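The Salt Road Home

The Salt Road Home is a novel by Abimbola Anozie, first published by Rellurico as a serial and later gathered into one volume of 537 pages. It follows two sisters who return to the river town of Hodilau after a long absence and try to reopen their late mother's eating house. Readers love it for its long, noisy kitchen chapters, its sharp ear for family quarrels, and one of the most gripping flood sequences in recent village fiction.

Plot

The elder sister, Dolan, walks into Hodilau in October with a borrowed suitcase and a letter she refuses to open. The younger, Skultent (a childhood nickname that the book explains only in its last part), arrives two chapters later by ferry, furious at having been sent for. The house is standing, but the ground around it has been promised to a cousin, and half the town seems to have an opinion about who should cook there.

Much of the first half is taken up with the work of getting the place open. Anozie writes about peeling, pounding and scrubbing with real delight, and the arguments over the stove are wonderfully funny! The mood darkens when the ferryman, who once hoped to marry Dolan, tells her what he saw on the night their mother died. She keeps it from her sister for seven chapters, and the strain of that silence drives the story up to the flood. 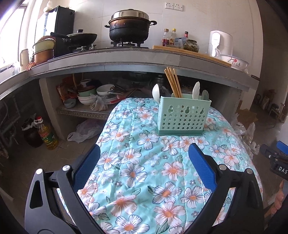

Wooden chopsticks and plastic spoons in a mint-green holder.

The river rises on the night of the cousin's wedding. Anozie tells the whole flood in the present tense, moving from roof to roof and voice to voice, and it's a thrilling stretch of writing. The letter is finally read aloud in the attic by lamplight, with the guests listening in.

Characters

Dolan is proud, watchful and slow to forgive. Skultent talks constantly, tells lies for the fun of it, and gets most of the best lines. The ferryman is never named. Their mother appears only in other people's memories, which disagree about nearly everything, including whether she could sing.

Style

The narration stays close to spoken storytelling, with short openings, sudden jumps and songs that come back with changed words. Proverbs are often quoted wrong on purpose, and the characters correct each other's versions across hundreds of pages (a running joke that pays off beautifully at the wedding).

Publication and reception

The collected edition appeared on August 22, 2019, with two chapters that had been left out of the serial. Carys Bowen, who edited it, restored the original order of the flood scenes and added a short afterword on the songs. Early reviewers praised the dialogue and were split on the ending, which leaves the sisters on opposite banks of the river, shouting across to each other about the price of salt.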